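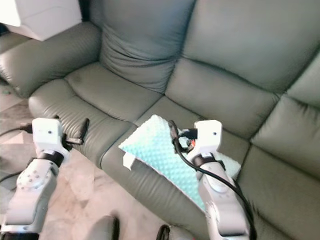
Relu Roman
River diary, September
Posted Wednesday, 9.40 pm

Legs like wet string tonight, but what a day! I was at the Hilport weir by half past six with the mist still sitting on the pool, and the eel trap had done its job properly for the first time since we moved it over to the left bank. 149 eels in the holding tank, most of them no longer than my hand, all knotted together in the bottom corner the way they do. I'd been hoping for a couple of dozen.

Tien-fu came down with the measuring trough and we did a sample of 40 before letting the lot go above the weir. (My handwriting in the wet book is shocking, must copy it up tomorrow before I forget what the smudges say.) The smallest was 71 mm and practically see-through. The biggest was a proper thick yellow eel that went straight over the side of the trough, down Tien-fu's sleeve and off through the grass towards the river under its own steam. We didn't get a length for that one. I've written "large".

The new bristle boards on the ramp look good. They've got a skin of algae on them already and there was one little eel halfway up in broad daylight, just wriggling along as if it had all week. I lay on my front on the concrete and watched it go right to the top. Took eleven minutes and I'd have stayed for another if there'd been one.

After lunch we drove up to Graltstead to look at the old mill sluice. It's a beast. The mill lease goes back to 1671 and I'd guess hardly anything has got past the place since, except in a big flood. But there's a side channel behind the alders that I'd never noticed, choked with sticks and a tractor tyre, and if we could get a trickle down it all year round I think eels would find it in no time. Tien-fu thinks the drop at the bottom end is too steep. We argued about it happily all the way back to the van. Need to go again with the level and a longer tape.

Also seen: two kingfishers (or one twice), a grey wagtail on the sluice beam, and a shoal of minnows so thick under the footbridge that I took them for weed. No mink prints on the mud by the clay raft, hooray.

To do: ring the Stulotbridge lot about borrowing their waders, size nine. New batteries for the pump alarm. Ask whether the trap can stay in until the end of the month, as there's rain coming and I'd hate to miss a run.

Up again at half five.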